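Notes from the kitchen table

Well, the clocks go back tonight and I have spent most of this week indoors with a cold, so you're getting a longer letter than usual. The subject is soup. I make no apology, it's that time of year and I've had very little else.

Several of you wrote in after the last newsletter to say you never make soup because it always comes out tasting of hot water. I used to have exactly the same trouble! My mother was a wonderful baker but her soup was a stock cube and whatever had gone soft in the bottom of the fridge, and I carried on in the same way until I was well past thirty. What changed it for me was a damp week in April, years back, when I stayed with Liv Kvam in a very small house with a very small cooker. She fried two onions for so long that I thought she'd forgotten them. She hadn't. She went off and hung out the washing, came back, gave them a stir and went off again, and the soup we had that night was the best I'd ever eaten (it was only onions, carrots, a bit of barley and the end of a cheese).

So that's my first bit of advice. Give the onions longer than you want to. Low heat, lid half on, a pinch of salt at the start and a proper lump of butter. If they catch a little, splash in some water and scrape.

The second is to stop drowning everything. Put in just enough liquid to cover the vegetables and leave it at that. You can always thin a soup and it's a right nuisance to thicken one. I've tried, with potato, with bread, once with porridge oats, and the oats were fine as it happens but I wouldn't give it to visitors.

Leif Blomqvist asked whether it's worth making your own stock. Sometimes! If I've had a chicken I'll boil up the bones that evening while I'm doing other things. If I haven't, I use the powder from the tub and don't lose any sleep. For lentil soup I don't bother with either. Red lentils, 300 grams to a big pan, with cumin and a tin of tomatoes, will look after themselves. Squeeze a lemon in at the end, which makes more difference than any stock I ever made.

Thakanorn — sorry, Thanakorn, I do know how to spell it — Thanakorn Chaimongkol sent a lovely long message about pumpkin with coconut milk and lime leaves, and I've made it twice since. The second time I roasted the pumpkin first and I think it's better that way, sweeter and not so stringy. He says to add the coconut milk late and keep it off the boil. I didn't the first time and it went grainy, so do as he says and not as I did.

I did promise to say something about table coverings too, as I've had more post about those than about the food. I'm all for a bit of pattern, grids and stars and so on, and a clear spoon looks rather pretty against one. 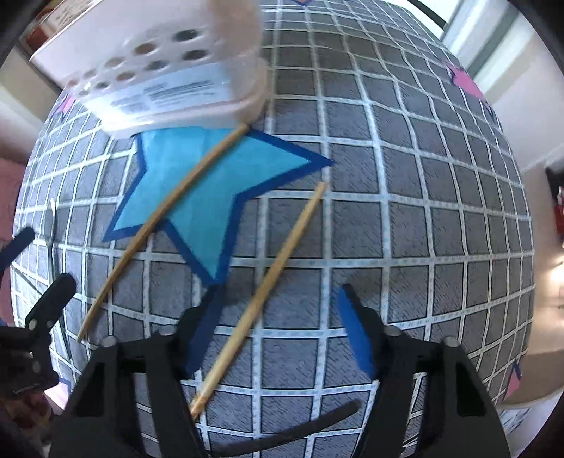
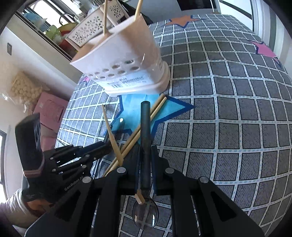
Now, freezing. Ivar Eide reckons he has 9 tubs of pea and ham in the freezer at the moment and can't tell which are last winter's. Label them, Ivar! A strip of masking tape and a biro will do. Leave a gap at the top of the tub as well, soup swells as it freezes and I've lost more than one good lid that way. Anything with cream or pasta in it I'd rather eat the same day. The pasta goes to mush and the cream separates, though you can bring the cream round with a whisk if you're patient.

If you've a loaf going stale, cut it into cubes, toss it in oil and give it ten minutes in a hot oven. I make twice as many as I need and then stand there eating them off the tray.

Sverre Nordin wants to know about beetroot and I'm afraid I'm no use to him, I can't bear the stuff. If one of you has a good beetroot soup please send it in and I'll print it next time with your name on. Dumplings next time as well, if I've shaken off this cold, and I still owe you all the recipe for the seeded rolls.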